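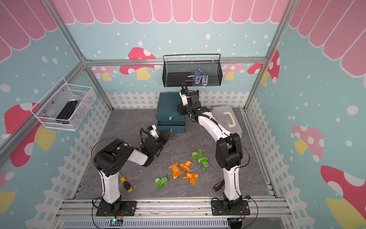 1. What the kit is

Notes for the Vultamcombe talk, Andor Somogyi. Keep this part short.

Mestero sells the Fitard as a two-arm bench kit. Both arms bolt to one rail, each with a parallel gripper. We had ours on loan for eight weeks. Setup took me an afternoon, mostly cabling.

2. The drawer task

Snack packets on the bench, small teal drawer cabinet at the back. Packets go in a drawer. Say why I picked it: wrappers crumple, and small drawers are fussy to work with.
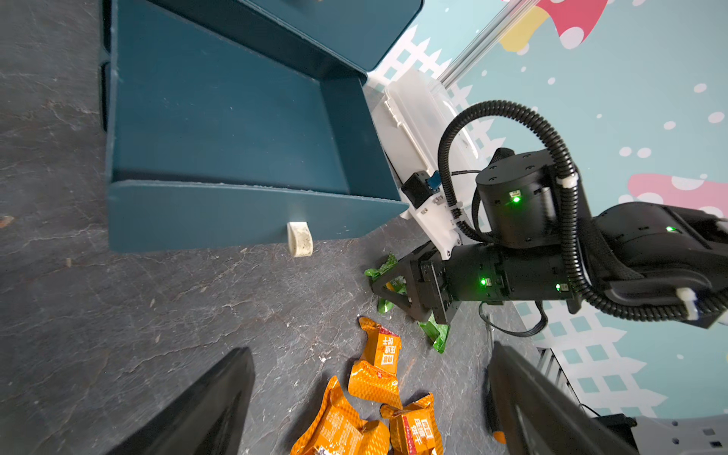

The grippers are the part I would pay for. The fingers are black and angular, and a soft packet suits them better than I expected. We logged 644 attempts in all. Pause here for questions on the log.

3. Two arms on one rail

Reach is fine to the middle of the bench. Near the cabinet the arms have to take turns, and the scheduling is left to you. The manual gives it one page.

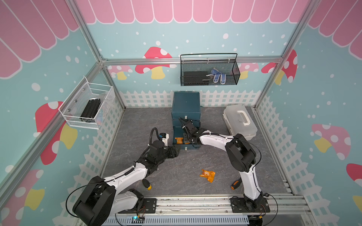
Support answered in 36 hours the first time, faster after that. Spare fingers come from Fuentealba, not from Mestero, so order early.

4. Would I buy it

Yes for a teaching lab. For production, wait for the May update. Leave the price sheet by the door.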